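# Getting a fresh trash bag into the can without swearing at it

I've been putting liners in trash cans my whole adult life and I was still bad at it until this winter.
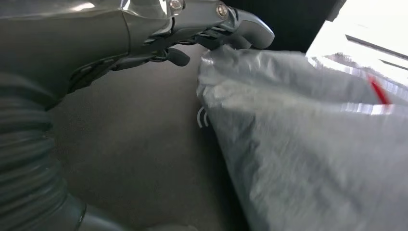
It all started in February, when we moved into the place on Bikbridge and the kitchen came with one of those tall, narrow cans that eats bags. You'd drop in a banana peel and the whole liner would slide down after it! So I got fussy about it, and now I have a method. It takes me 15 seconds on a good day.

## Before you start

Check that the bag is bigger around than the rim. I know, I know, but I bought a whole roll of the wrong ones at the Skidimton hardware store and spent weeks blaming my technique. If you can fold a hand's width of plastic over the edge with the bag still touching the bottom, you're fine.

Wipe the inside of the can too, at least now and then. A sticky wall grabs thin plastic and won't let it drop.

## Opening the bag

1. Tear the bag off the roll and find the open end. The sealed end usually has a straight, stiff line across it.
2. Dampen your fingertips (a wet sponge works great) and rub the top edge between finger and thumb until the two layers slide apart.
3. Get one hand inside, grab the opening, and give the bag a good downward sweep through the air. You want it to puff up. If it only flutters, open the mouth wider and go again.

Thin, see-through bags cling to themselves more than the thick ones do, so they might need two or three sweeps. Go easy on the edge, it tears if you yank with your nails.

## Putting it in

1. Lower the bag in while it's still full of air.
2. Fold the top over the back of the rim first, then bring it around to the front.
3. Push your fist down into each bottom corner. Air gets trapped under there and it'll lift the whole liner if you leave it.
4. If air still won't budge, pull one side of the bag away from the wall for a second, press down in the middle, and let it hiss out.
5. Twist any extra plastic at the rim into a little knot and tuck it under the fold. (My can has a ring that's supposed to hold the bag. I gave up on the ring.)

## Taking the full one out

Gather the top before you lift, all the way around, and squeeze it into a neck with one hand. Then lift slowly. If it sticks, tip the can on its side and slide the bag out along the floor. I keep the rest of the roll at the bottom of the can, under the liner, so the next bag is right there when I need it.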